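Trurmont Shop Notes
Bin Picking Cell, Teaching Station: Pre-Session Safety Checklist, with Comments
Revision of March 16, 2022

Run this list before anyone guides the arm by hand or picks up a remote. It takes one person a few minutes and it has saved us whole afternoons! Comments come from whoever did the last walk-through, so please keep adding to them.

SECTION A. BEFORE POWER

A1. E-stop within reach of the person teaching, and a second one at the desk.
Status: OK
Comment: Both pressed and reset. The desk one needs a firm twist to release, so don't assume it's stuck.

A2. Bin held firmly and clamps tight.
Status: OK
Comment: Push on each wall with an open hand. If the bin shifts, retighten and redo the bin position in the Tridau software. A bin that creeps during a session spoils every demonstration recorded after it moved.

A3. Bin walls and floor free of sharp burrs.
Status: OK, watch
Comment: Scuffs and scraped coating are fine. Run a gloved finger over anything that looks raised.

A4. Hoses and cables on the arm have slack at full wrist rotation.
Status: OK
Comment: My favorite check on the whole list. Turn the wrist slowly through its range in manual mode and watch the loop, not the gripper. It should open and close like a lazy spring and never go tight. If it drags on the bin rim, re-tie it before teaching.

A5. Floor cables out of the walking path.
Status: Fix by April
Comment: We still step over the run behind the station. Cable cover is on order from Hovness.

SECTION B. GRIPPER AND PARTS

B1. Fingers straight, screws snug, no play.
Status: OK
Comment: Wiggle each finger with the arm locked.

B2. Air fittings seated, no hiss.
Status: OK
Comment: Listen with the fan off. You really can't hear a small leak over it.

B3. Only the bars for this task in the bin.
Status: OK
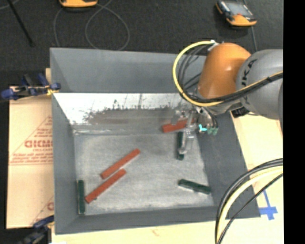 B4. Bars tossed fresh between demonstrations.
Status: OK
Comment: This makes such a difference to what the robot learns. Lay them out neatly and it only ever sees neat. Bars leaning on a wall or sitting close to each other are the good ones, so leave them that way and teach the awkward pick. Arm stopped and hands clear of the fingers before you reach in - every time.

SECTION C. TEACHING BY HAND

C1. Speed cap at 200 mm per second.
Status: OK
Comment: Read it off the screen yourself.

C2. Hand guiding drops out when the enabling switch is released.
Status: OK
Comment: Tried it five times in different poses, including low in the bin. Stopped clean each time.

C3. No fingers between gripper and bin wall.
Status: OK
Comment: Hold the arm above the wrist joint. New people grab the gripper because it feels natural, so show them the grip first.

SECTION D. TEACHING BY REMOTE

D1. Operator has a direct view into the bin.
Status: OK
Comment: Stand where you can see the fingertips. Camera view alone doesn't count.

D2. Arm holds position when the link drops.
Status: OK
Comment: Pulled the Falcão receiver mid-move and the arm stopped and held. Lovely to see.

D3. Battery over 90 percent at start.
Status: Not OK, then OK
Comment: Swapped before the session. Please put it back on the charger, folks.

SECTION E. AFTER THE SESSION

E1. Arm parked high, air off, bars left in the bin.
Status: OK

E2. Demonstration count written in the log.
Status: OK
Comment: We're at 869 good ones, and the target for this task is 1000. The recent picks near the wall are the smoothest yet!

E3. Near misses written down, even small ones.
Status: One entry
Comment: Finger touched the bin floor during a remote pick. Low speed, no damage found, height limit raised slightly and C1 rechecked.

Open items: A5 cable cover, spare battery for D3.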